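课程资料 > 机器人操作 > 讲义 > 第九讲：用手教，还是隔着手柄教
搜索讲义、作业、关键词…… 搜索

第九讲 用手教，还是隔着手柄教
12/06/2024 更新

先接着上次没讲完的话头说。上次下课前 Amado Espiritu 问我：既然最后干活的是机械臂，为什么示教的时候可以连机械臂都不用？这个问题我当场答得很潦草，回去想了想，干脆拿它当这一讲的主线。
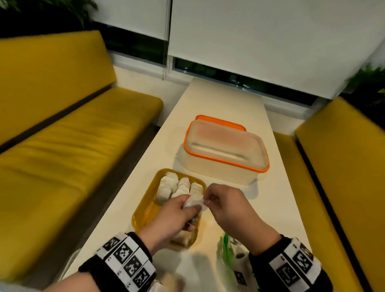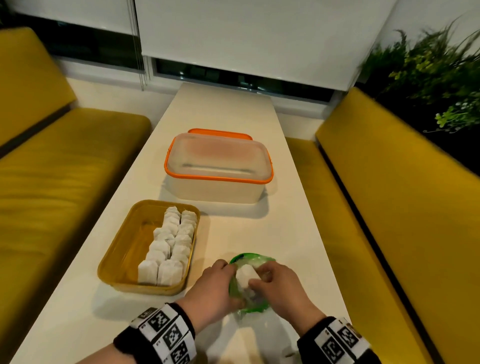
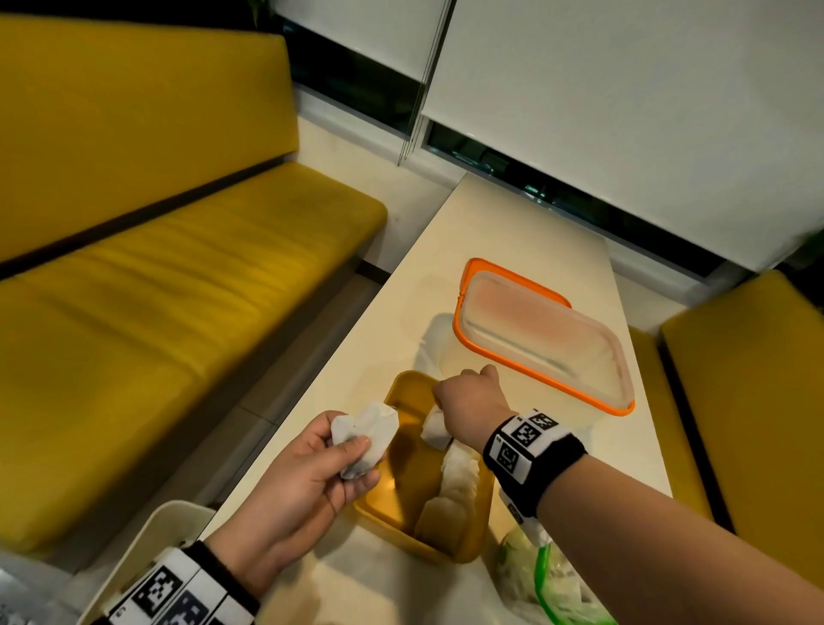
三张里两只手腕上都套着印有黑白方块标记的腕带，手边是同一类黄色托盘。

字数：2,000 余 | 阅读时间：9 分钟

一、三种教法

第一种是拖动示教，就是直接抓着机械臂的手腕，带它走一遍。好处是你教的就是它能做的，关节到不了的地方，你也拽不过去。坏处嘛，去年选过这门课的人都记得：一只手拖着臂，另一只手想帮忙扶一下袋子，结果自己挡住了相机，录下来的画面里一大半是后脑勺。而且双臂任务用这个办法非常别扭，两条臂都要人拖，一个人只有两只手，夹爪开合又得再找个脚踏板来管。

第二种是遥操作。我们实验课用的 Drinell 主从台就是这一类，你在这边动主手，那边从臂跟着动。画面干净，动作数据也直接就是机器人的动作，训练的时候最省心。可是手感没了！捏一个软塌塌的小东西，你不知道自己用了多大的劲，只能盯着屏幕猜。Lajos Juhász 第一次上台，往袋子里塞一张纸，塞了好半天，我在旁边看着都替他着急（他现在已经是全组最熟练的人了，所以大家别灰心）。

第三种就是前面那几张图里的：人用自己的手做，头部视角的相机看着，手腕上的标记负责告诉我们手腕在哪儿、朝哪边。没有机械臂，也没有延迟，手指该怎么捏就怎么捏。Amado 问的就是这一种。

二、不用机械臂，那录到的是什么

录到的是两样东西：一段第一人称的画面，和两条手腕的位姿轨迹。注意，是手腕，不是手指。标记是刚性的平面图案，印上去的时候边长就定好了，相机内参又是标定过的，所以只要四个角点检得准，就能解出这块标记相对相机的位置和姿态。第六讲推过一遍 PnP，忘了的回去翻，公式我不重抄。

手指怎么办？手指要另外估。最省事的做法是只估一个“开合量”，也就是拇指指尖和食指指尖的距离，把它映射到夹爪开口。听上去很粗糙，可夹爪本来也只有这一个自由度，你给它再多的手指细节它也用不上。

你们再看第一张。两只手的手指捏在一起，中间是一小团皱巴巴的白纸或者包装，左右手各捏着一边在往外拉。这种动作用开合量来描述，画面上手指几乎没变化，真正重要的是两只手腕之间的相对运动。所以双手任务我建议大家除了存每只手在世界坐标系里的位姿，再多存一个左手坐标系下的右手位姿。磁盘上多不了多少，后面训练时会感谢自己的。

第二张也值得停一下：一个茶包正被两只手的指尖往绿色的袋子里送，旁边托盘里还竖着两排。茶包是软的，袋口也是软的，撑口和放入几乎搅在一起。你要是硬切成“左手撑、右手放”两段，边界画在哪儿都有人跟你吵。

三、标记为什么要绕一圈

手腕会转。如果只在手背那一侧贴一块标记，手心一翻，相机就什么也看不见了。所以腕带上印的是一串，每块编号不同，转到哪一面都尽量留几块朝着镜头。每块标记相对手腕中心的变换事先量好，看到哪块就用哪块，看到几块就一起优化。

坑也在这里。我把这学期作业里踩过的写出来：

1. 平面标记有姿态二义性。标记小、又接近正对相机的时候，会有两组解，重投影误差差不多，结果就是姿态前一帧朝左、后一帧朝右，来回跳。Nermina Begović 的那份轨迹画出来像心电图，原因就是这个。同时看到两块不共面的标记，问题基本就没了。
2. 腕带会滑。量好的变换是按戴上那一刻算的，戴松了，做到一半它自己转过去一点，后面的数据就整体带偏。戴紧一点，录完再做一次对齐动作，和开头的比一比。
3. 运动模糊。头转得快，背景和标记一起糊，角点就检不出来。短的空档可以插值，长的老老实实丢掉，别拿样条硬接。
4. 手腕跑到画面底边以外。示教的人低头看托盘，手就在画面最下方，标记很容易只剩半块。第三张里左腕那条就被底边截掉了一部分，半块标记是解不出来的，只能指望旁边完整的。

四、从人的手到夹爪

这一步叫重定向，也是我觉得最有意思的一步。人的手腕能到的位置，臂不一定到得了；人的手指细，能从两件挤得很紧的东西中间伸进去，夹爪的指头厚，一伸就把旁边的撞歪了。

Zdenka Spahić 上学期的课程项目用的就是人手示教，她在 Plivine 工具包里写了个小过滤器：把每一帧手腕位姿丢给逆运动学，解不出来或者离奇异点太近，就把整条示教标红。我本来以为标红的会很少，结果她的第一批里红得一片一片的！后来她换了一下虚拟底座的位置，情况好了很多。所以请大家先试底座位置，再去怪示教的人。

还有画面的差别。训练时看到的是人手，部署时看到的是夹爪，模型会不会犯糊涂？会。常见的处理有把手抹掉补上背景、把夹爪渲染上去，或者用少量遥操作数据混着训。我个人偏心最后一种，改动小，出了问题也好查。Imre Szűcs 不同意，他坚持渲染，下次课我让他上来讲十分钟，你们自己判断。

五、怎么录才算一条好示教

节奏放匀，别炫技。手快的人录出来的数据往往很难学，中间的关键接触只有几帧。开始和结束都让两只手在画面里停一下，切分的时候好找。同一件事换着位置做，托盘挪一挪，袋子转个方向，盖子换个地方放。做砸了也先别删，单独放一个文件夹，第十一讲讲恢复行为要用。

另外，软东西请多录。纸、茶包、塑料袋，每次的褶子都不一样，刚性物体那套“录几条就够”的经验在这里不灵。

六、作业

2 人一组，自选一个双手任务，必须包含至少一件软物体。人手示教录 20 条，再用 Drinell 台遥操作录同一个任务，条数自定。交下面这些：

- 两种数据各挑一条，画出双腕（或双臂末端）的相对轨迹，放在同一张图上
- 标记丢失的片段占多长，你们怎么处理的
- 逆运动学过滤前后剩下多少条，底座放在哪儿
- 半页纸的体会，随便写，抱怨也可以

腕带在 Sarmiento 楼实验室的抽屉里，借的时候登记编号，左右别混。标定文件按编号放在 Trustcombe 课程服务器上，拿错文件的话轨迹看着会很像那么回事，只是整个偏了一截，特别难发现，所以跑之前先对一眼编号。

阅读部分还是老规矩，第七讲末尾列的那几篇里挑一篇就行，九月份开学时已经读过遥操作综述的同学请换一篇别的。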